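# The Price After the Price

When Forough Pakzad asked for money for a cleaning robot at Stadlow, a small hotel group, she wrote only one number on the form: the price of the arm. By November she had a second list, and it was longer.

"The arm was the easy part to buy," she says. "Then came spare fingers, the cart, the training of staff. I had not planned for these."

Her first budget had no line for spare parts. Now she keeps 600 dollars for gripper fingers alone, and she asks each seller for a service price over five years. Two firms, Brindmont and Erkmont, gave it in writing.

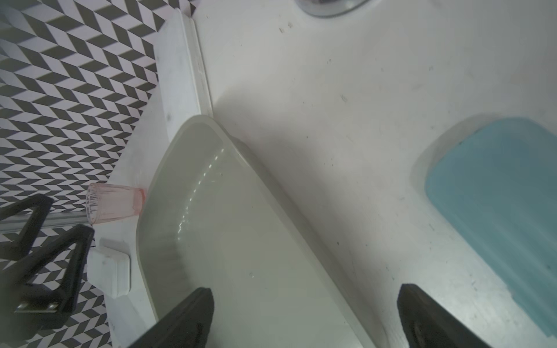 Bathrooms also need time in the plan. Ehsan Ebrahimi, who prepares the trials, reserved 37 hours for sinks and ledges, and he used more than that. Small things left near a basin are different in every room, so he advises to pay for a trial in your own building before signing.

Pakzad will send the new budget on Friday. The line for spare parts is still under discussion.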